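# The Second Shift at Ustlow

*Two-armed robots have taken over part of the tray line at a contract kitchen. The job descriptions are still catching up.*

11/5/23

The tray line at Ustlow runs along the north wall of the building, between the cold store and the wash-up. It is a long steel bench with six stations, and until last year each station had a person at it for the whole of a shift. The task was the same at all of them: take a vegetable from a crate, look at it, turn it over, and put it either in the tray for the slicer or in the bin for soup. Tomatoes, peppers, courgettes, aubergines. The site supplies lunches to schools and care homes, and on a normal day the line handles enough produce to fill 300 trays.

Two of the six stations now have robots at them. Each unit is a pair of arms on a fixed stand, with a hand at the end of each arm, built by Skiteck and installed by Probert, the firm that already looked after the conveyors and the cold store doors. The other four stations are still staffed. No one was made redundant when the units came in, a point the management raises early in any conversation and the union rep raises slightly later, with the words "so far" attached.

What has changed is harder to put in a table. The kitchen has kept records of its output for years, down to the tray, but it has never kept much of a record of what people on the line spend their time doing. That work began in July, when it became clear that the units were picking at a steady rate and the human stations were getting slower.

## Where the minutes went

The slowdown had a plain cause. The staffed stations had inherited everything the robots could not do. Soft tomatoes went to people. So did anything wet from the wash, anything tangled in netting, and any crate in which the produce had been packed more than one layer deep with paper between. The units were given the clean, dry, single-layer crates, and their figures looked very good.

A team leader on the early shift described it as being handed the crossword after someone else has filled in the short words. Her station's rate had fallen by a fifth in two months and had shown up in red on the weekly sheet. The sheet has since been rewritten. Crates are now graded on arrival as easy, mixed or awkward, and rates are compared only within a grade. The grading takes one person most of the first hour, and it is a job that did not exist before.

Three other jobs have appeared in the same way. One person per shift is the named attendant for both units, which means clearing faults, swapping finger covers and wiping down the wrists at each break. Another checks the robot trays before they go to the slicer. The third is the oddest to the people who do it, and consists of setting out tests.

## Setting out

Skiteck's units are not programmed item by item. They run on a control model trained partly on recorded human movements and partly in simulation, and the site receives an update every few weeks. Before an update goes on the line it is run through a set of layouts in a simulator called Namik, which draws a kitchen worktop, puts objects on it, and lets a simulated pair of arms attempt the task.

In the first months the layouts were written by engineers. The results were tidy and of limited use. Crates sat square to the bench. Trays were always in the same place. An update could pass every layout and then stall on its first morning because someone had left a chopping board where the elbow needed to go.

Ustlow now writes its own. Two members of the line staff spend half a day a week at a desk in the planning office, choosing objects from a library and placing them. The library was assembled for domestic kitchens and has little in it that looks like a factory, so they work with what there is and concentrate on the spacing. Their test set stands at 109 layouts. A typical one asks for a single item to be picked up from one support and put down in another, with other things left about on the worktop, and the difficulty comes from angle, from clutter, or from what the item is resting on.

Resting surfaces turned out to matter more than the engineers had allowed for. A flat board gives the fingers a clean edge to work along. Anything with holes in it does not, and the early versions would catch a fingertip in the pattern and drag the whole support along with the vegetable. On the real line the equivalent is the plastic mesh at the bottom of a supplier's crate. After the staff began adding supports of this sort, the snagging faults recorded on the line dropped from several a shift to one or two a week.

Aubergines have a section of the test set to themselves. They are smooth and heavy at one end, and they roll.

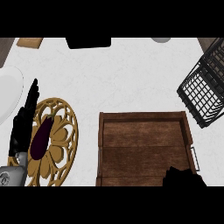 The two staff who do this work were chosen because they had been on the line longest, and neither had used a simulator before. Training took three days. Both say the software was the easy part. What took longer was learning to put into words things they had been doing without thought: which end of a vegetable to take hold of, how far to open the hand before moving in, when it is quicker to push the thing next to the one you want out of the way.

They are paid a supplement for the desk hours. The rest of the line is not, and this is a sore point. The argument from the floor is that every person there is a source of the knowledge now going into the layouts, and that a good many of the best ones came out of remarks made in the canteen. The company's answer is that the supplement is for the role and that the role will rotate. It has not rotated yet. A date for the first change has been put back twice, on each occasion on the grounds that an update was due.

## The noise, and the pace

Asked about the units themselves, staff tend to talk first about sound. The arms are quiet. The old line had a rhythm made by six people putting things in trays, and with two of the six gone the rhythm is broken up. Several people said they had only noticed it once it was missing. One has asked to be moved away from the robot end because she finds herself working in time with the nearer unit, which does not speed up towards the break or slow down after it.

The pace is set low. Each unit could move faster than it does, but it shares a bench with people, and the risk assessment caps the speed of the hands whenever the side guard is open. With the guard shut the cap is lifted. In practice the guard stays open for most of the shift, as the crates have to come in through it, and so the rated figure in the sales document has never been reached at Ustlow outside a demonstration.

At the capped speed a unit completes 66 trays in a shift if the crates are easy. A practised person on the same grade of crate will beat that before the afternoon. The case for the robots rests on the last two hours, when people tire and the units do not, and on the early shift in winter, which the site had trouble filling for years.

Wrists come up as well. Repetitive strain was the most common reason for sick leave on the line before the units arrived, and the number of days lost to it has gone down. The occupational health nurse is careful about the cause. The grading, checking and attendant jobs have meant that people move between tasks every two hours, and she would expect that to help whether or not there was a robot in the building.

## Who stops it

Each unit has two red buttons, one on the stand and one on a lead that the attendant can carry. Under the first version of the procedure only the attendant was to press them. This lasted four weeks. A pepper went under the edge of a tray, the hand kept closing on it, and the person at the next station watched it for the better part of a minute while the attendant was at the other end of the bench.

The procedure now says that anyone may stop a unit for any reason and need not give one. Stops went up sharply for a fortnight and then came down to a level that Probert's site engineer regards as healthy. He reads the stop log each morning. Where the same crate type comes up more than once he passes it to the planning office, and it generally ends up as a layout.

Restarting is a different matter and still belongs to the attendant. The restart check has grown to a page and a half. It covers the hands, the guard, the tray position and the bench within reach of both arms, and it takes long enough that on a busy shift an attendant may choose to leave a unit off until the next break. The kitchen does not count this as a fault. Skiteck does, and the two firms have been exchanging emails about the definition since the spring.

## The remaining four

There is no decision on more units. The bench has room for another pair at the cold store end, and the power supply was laid in when the first two were fitted, a detail that has not gone unnoticed. Management says that the cabling was cheaper to do in one go.

The four staffed stations have meanwhile been rebuilt. They are now height-adjustable, which had been asked for at every safety meeting for years and was finally approved as part of the robot budget, under a line for "bench integration". The soup bins have been moved from the floor to waist level for the same reason: the arms could not reach the floor. On the late shift people have started bringing in stools, and the procedure for those is being written.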